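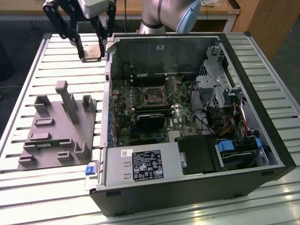 放了很久的旧主机，一开机时间就回到好几年以前，主板是不是该换了？

多半只要换一颗纽扣电池。主板断电以后，时钟和一部分设置靠这颗电池维持，电池电压掉到一定程度，时钟先走慢，再往后就直接回到出厂日期。换完电池重新设时间，断电放一夜，第二天再看，走得准就可以继续用。

一月，上午

库房暖气修好了，手总算能捏住小东西。接着弄 Trestthorpe 仓库拉回来的那批旧台式机。这批是替 Ndlovu 收的，人家要求交货时每台都能独立开机、时间正确、设置不丢。前两条好说，第三条上个月翻过一次车：有几台在我们这里好好的，到了对方那边插上电，全都停在一个报错画面上，要按键才能继续。对方的人不愿意一台一台去按，打电话过来，语气不太好。

所以这次把电池这一项单独拎出来做，不再夹在清灰和装系统中间顺手看一眼。

先记一下老流程的问题，免得以后忘了为什么改。

老流程是机器上台，先通电，看能不能亮，亮了就进设置界面，把时间对好，然后装系统，联网，测硬盘，贴标签，下台。整个过程机器都插着电，电池根本不参与工作。系统联网以后还会自己校时，所以就算电池已经死透，下台的时候时间也是对的。标签上写着“时间正常”，这句话当时是真的，拔了电源以后就不一定了。

新流程：上台先不通电，拆侧板，取电池，量电压，记到表上，再决定换不换。设时间放在最后，联网之前。设完拔电源线，放到架子上过夜，第二天开机先看设置界面里的时间，看完再进系统。过夜这一步不能省。昨天有人提议改成拔电放 4 小时就看，我试了一下，不够。弱电池在这么短的时间里撑得住，过夜才露馅。

量电压

一开始直接拿万用表点电池两面，读数都很漂亮，几乎每颗都在三伏上下。后来发现空载电压说明不了多少问题，老化的电池内阻大，不带负载时看着还行，一带上负载就往下掉。

现在的做法是在表笔之间并一个小电阻，接上以后等读数稳住再记。两个数都写：空载一个，带载一个。两者相差超过 100 毫伏的，不管空载多好看，一律换掉。这个界线是我们自己定的，厂家的资料里没有这么写，以后如果发现太严或者太松再调。电阻就用抽屉里那一包，焊在一小块洞洞板上，两头引出夹子，放在万用表盒子里，用完请放回去。上次有人拿去做别的，我找了一上午。

电阻不要一直并着。量完马上松开，不然等于拿好电池放电玩。

取电池的时候注意卡扣方向。常见的电池座有一个小弹片，往外拨一点电池自己会翘起来。不要用金属镊子从电池底下硬撬，弹片撬歪以后新电池装上去也是虚接，时好时坏，比没电还难查。我用的是一根削扁的竹签，很顺手。塑料撬棒也可以，就是尖头容易磨圆。

还有一种电池是竖着插的，座子很紧，旁边常常挨着别的元件，手指伸不进去。这种用竹签从侧面顶。再有少数小机箱把电池用热缩管包着，引两根线插在主板上，这种不要剪线，整个组件一起换。手头没有备件，先放到待件架上。

209 号

这台单独记一下，花的时间最多。

空载和带载都正常，换了新电池，设好时间，过夜，第二天又回到出厂日期。再换一颗，再过夜，还是一样。当时怀疑新电池有问题，拿去量，好的。

后来把电池座拆近了看，正极弹片表面有一层发暗的东西。用棉签蘸酒精擦，棉签上有绿色。估计是以前漏过液，有人换了电池，没有清座子。擦干净，用橡皮轻轻蹭了几下弹片，再擦一遍，等酒精挥发完再装电池。过夜，时间对了。又放了一夜，还是对的。

教训是电池本身没问题的时候，先看座子。我在表上加了一栏“座子外观”，写干净、发暗或者有绿。有绿的必须清，清完才能装新电池。

另外，这台的清除设置跳线一直插在清除的位置上。不知道是谁什么时候动过，也不确定它跟丢时间有没有关系，两件事是同一个下午一起改的。按规矩应该改一样试一样，我没忍住，所以原因到底是哪一个，说不清。下次遇到类似的，先动跳线，过夜，再动座子。 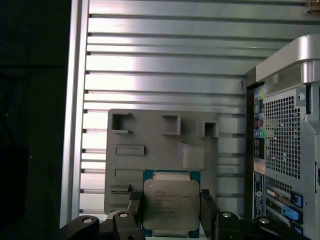

过夜架子的安排也要改。现在架子上的机器有的等着过夜，有的已经过完夜等装系统，还有的是待件，混在一起，早上来了分不清。今天起分层：最上层放待件，中间放当天晚上要过夜的，下层放已经看过时间的。电源线统一收在纸箱里，架子上不留线，省得有人路过顺手插上。上周就有一台被插上了，早上过来一看时间很准，差点放行。

中间那层的机器前面贴黄条，写拔电时间。字写大一点，用粗笔。铅笔写的我看不清。

登记

表格继续用 Hindix，录起来有点麻烦，但是对方那边也用这个，导出去不用转格式。电池这一块我加了几栏：空载、带载、座子外观、是否更换、更换后过夜结果。过夜结果只填“准”“慢”“丢”三种，不要写“还行”“差不多”，筛选的时候筛不出来。

走慢和丢时间要分开记。丢时间是直接回到出厂日期，一眼能看出来。走慢是过一夜差了几分钟，不对着标准时间看不出来。看时间的时候拿墙上那个钟对，不要拿自己的手机，每个人的手机倒是都准，但有人记的是看到的时间，有人记的是差值，混在一起没法用。统一写差值，快写正，慢写负。

墙上那个钟自己也要对。我今天早上对过一次，差了不到一分钟。以后每周开工前对一次，谁先到谁对。

Hindix 里有一个备注栏是有字数上限的，超出的部分保存时会悄悄丢掉，没有提示。209 号的情况我写了一大段，再打开只剩前一半，所以才写到本子上。以后长的内容写本子，备注里写“见本子”。

电池

这次用的是 Tanon 的，整板包装，一颗一个格子。之前图便宜买过一袋散装的，到手倒在一起，正负极互相碰着，量出来一半带载不合格。散装那袋已经拿去回收桶了，剩下的也不要再用，包括拿来点小灯。

新电池开封也要量。听起来多余，做起来很快，夹子夹上读个数就行。今天上午开的那一板里有一颗偏低，单独放在一边，明天再量一次，要是还低就退。

拿电池别用手指捏住两面，捏边。手上的油留在电极上倒不至于马上出问题，但是好习惯比较省事。也不要把几颗叠起来拿，叠起来就是一串，碰到金属台面会放电。

旧电池处理：正反两面各贴一条胶带，再丢进回收桶。桶快满了，下班前打电话叫人来收。桶不能放在暖气边上，昨天我看见它被挪到暖气底下去了，已经挪回门口。小孩来参观的时候把桶收进柜子锁好，纽扣电池吞下去很危险。

253 号

这台电池没有问题，座子也干净，过夜以后时间准，但是启动顺序变了，每次都先去找网络启动，等很久才进硬盘。一开始以为还是设置丢失，查了半天，其实设置都在，只是换过硬盘以后，主板把新硬盘排到了后面。重新排好，保存，断电再开，正常。

顺便说，过夜检查现在只看时间，这是不够的。时间对不代表其他设置也在。有些板子的时钟和设置存在不同的地方，设置不靠电池，时间靠电池；老一点的板子两样都靠电池。为了省心，过夜之前统一改一项无关紧要的设置，第二天看它有没有变回去。我选的是开机时小键盘灯的状态，默认是亮，改成灭。看完记得改回来，不然用户会问小键盘怎么不出数字。

这一步已经写进墙上的流程纸，用红笔加的，等定下来再重新打印。

关于报错画面

对方抱怨的那个画面，我这边重现出来了。把电池取掉，拔电等一会儿，再插电开机，就停在那里，提示时间没有设置，要按键继续。键盘没接的时候也会停，而且提示几乎一样，只差半行字。所以对方那边的问题可能有两种来源，一种是电池，一种是他们开机的时候没插键盘。上次电话里没有问清楚。

设置界面里可以把遇到错误暂停这一项关掉，关了以后即使时间丢了也会直接进系统。讨论下来决定不关。关掉以后问题还在，只是看不见，系统时间错了，网页证书会报错，登录也可能失败，用户更摸不着头脑。键盘的那一项可以单独忽略，我们只改这一项。不是每种主板都能单独改，不能改的在标签上注明“开机需接键盘”。

要给 Ndlovu 写一页说明，内容包括：收到以后第一次开机请接键盘；如果时间不对，先不要联网校时，记下型号和标签号告诉我们；长期不用的机器，插着电放比拔了电放更省电池。最后一条我再查一下，有的机箱后面电源开关一关，待机电也断了，跟拔电是一样的，要写清楚。

下午

给待件架上的机器列了单子。缺带线的电池组件，还缺侧板螺丝。螺丝从报废的机箱上拆，粗牙和细牙不要混，混了以后拧进去会滑丝。盒子我重新分过，盖子上画了图，粗牙画得胖一点。

清灰的事另外排。今天有人在量电池的台子旁边吹灰，灰全落在打开的电池板上。吹灰请到后门外面去，天冷也到外面去。吹风扇的时候按住扇叶，不要让它自己转。

酒精快用完了，棉签还有。竹签多削了几根，放在笔筒里，扁的那头朝上。

五点半把中间那层的机器全部拔电，黄条贴好。209 号又放上去了，再看它一夜，这次什么都不动。253 号放在它旁边，小键盘灯那一项已经改成灭。

明天早上先看时间，再开别的机器。那颗偏低的新电池也要重量一次，在万用表盒子盖里夹着，别当废的扔了。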